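Speaker notes: Sindness owners' evening, September 20, 2024
Talk title: Living with a light car

(Wait for people to sit down. Thank Damian Sutter for the room and the coffee. Keep it short, he hates a fuss.)

Hi everyone, good to see so many of you, and good to see so many nice cars outside too! I'm going to talk for a bit about weight, and then we'll do questions.

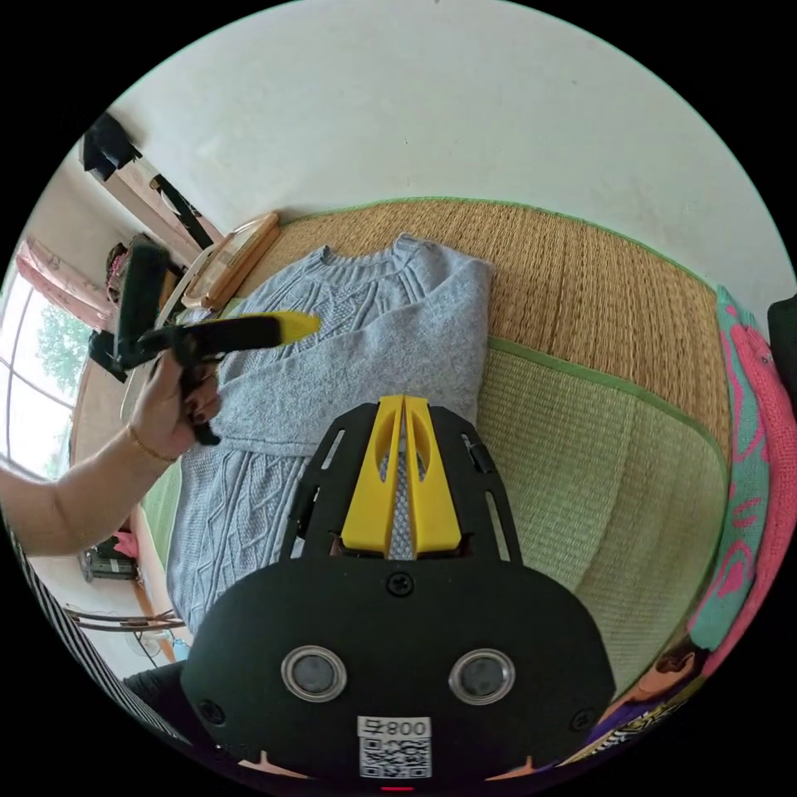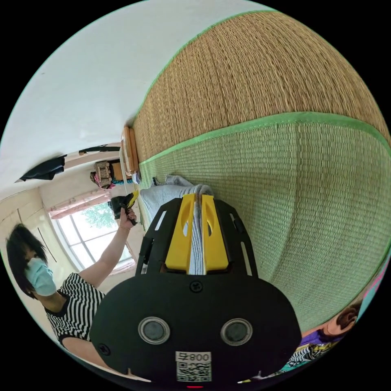
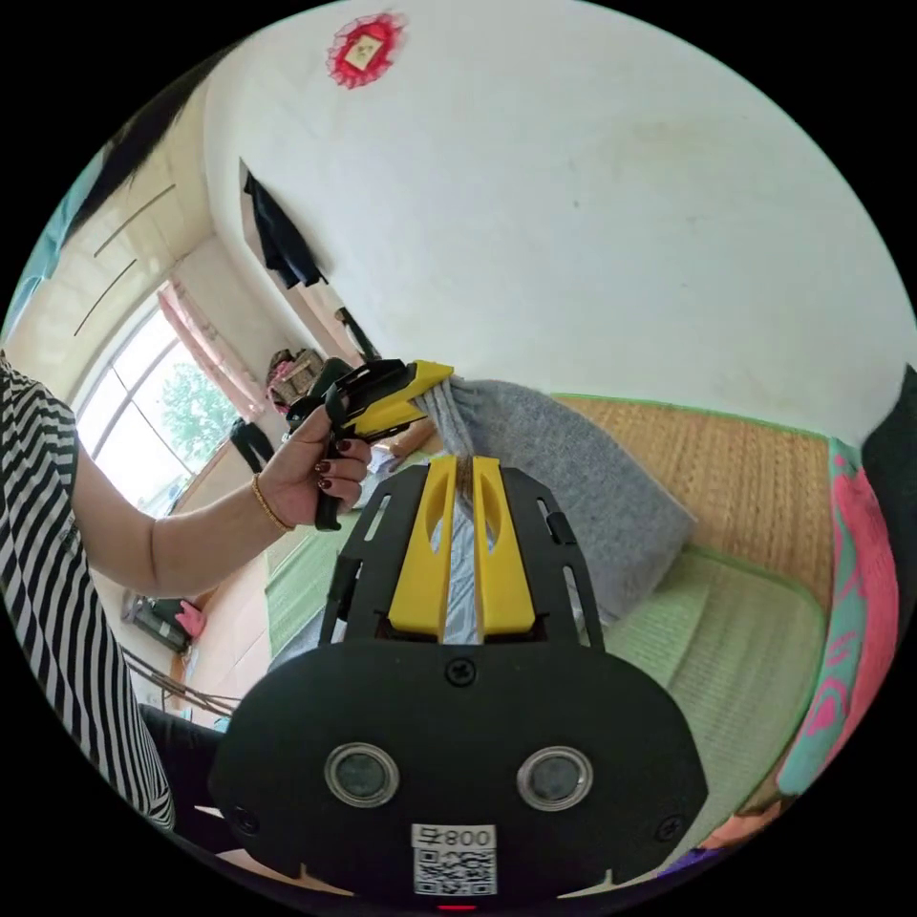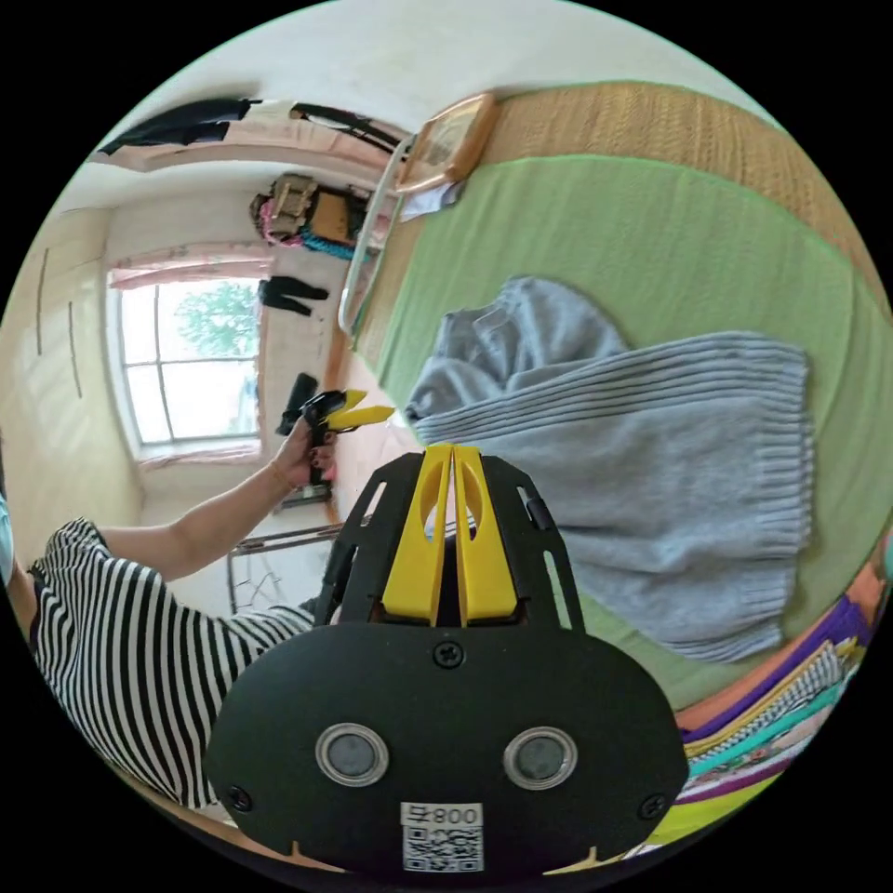 So, my car. Most of you know it, the little yellow Zaren two-seater with the dent in the back fender. When I bought it, the seller told me it weighed "next to nothing," and I believed him, the way you do when you already have the money in your pocket. First thing I did was put it on the scales at Jiltilum, the shop where Gaétan Fraser does all my alignment work. It came in at 2,599 pounds with half a tank. That's a decent number for a road car with a roof and a radio, but it sure isn't nothing.

(Pause. Somebody always asks about the driver. No, I wasn't in it.)

Gaétan and I made a list of everything that could come off without making the car miserable to drive. I want to be clear about that last part, because I've ridden in stripped cars and my ears rang for two days. The carpet stayed. The heater stayed. My wife gets a vote and she voted for the heater!

The seats went first. The old ones were power seats with motors and heating pads and a big steel frame under each one, and when I carried the first one across the garage I had to put it down halfway. The new buckets I could lift with one arm. You give up the little knob for your lower back, and I do miss that knob on long trips.

Then the battery, then the exhaust, then the wheels. If you only have money for one thing, do the wheels. You feel it in the steering before you're out of the driveway, and the car stops better too. Pick a wheel that somebody nearby can repair, though. I bent one on the Ignacio road in the first month and waited ages for it to come back.

(Tell the pothole story if there's time. Skip the tow truck part.)

The total for all of that was 258 pounds. I had a bet going with Gaétan that it would be 259, so I lost by a single pound and had to buy lunch. I still say his scale was off.

What does it feel like? Well, it wakes up. Second gear out of a slow corner used to be kind of a wait-and-see thing, and now the car just goes. Same engine, same tires. The brakes last longer, which I hadn't planned on, and I'm getting a little more out of a tank, though I drive it harder now so don't hold me to that one.

The bad side. It's louder, mostly from the exhaust, and there's a drone at highway speed that I've learned to drive around by going slightly faster or slightly slower. It also rode like a shopping cart until we changed the springs. The stock springs were picked for the stock weight, and with all that gone the nose sat up and the whole thing got skippy over bumps. We went through 3 sets before I was happy. Budget for springs! I didn't, and it hurt.

(Check the clock. If we're running over, go right to the roof.)

People ask me about the roof all the time. You can get a carbon panel for this car and it's beautiful, and I've had my hand on my wallet more than once. Weight up high matters more than weight down low, so on paper it's a good swap. But you have to cut the old one off, and I park on the street. I'm still thinking about it. Damian has one on his, so go bug him at the break.

Okay, questions. And if your car is the silver one blocking the side gate, could you go move it before the coffee?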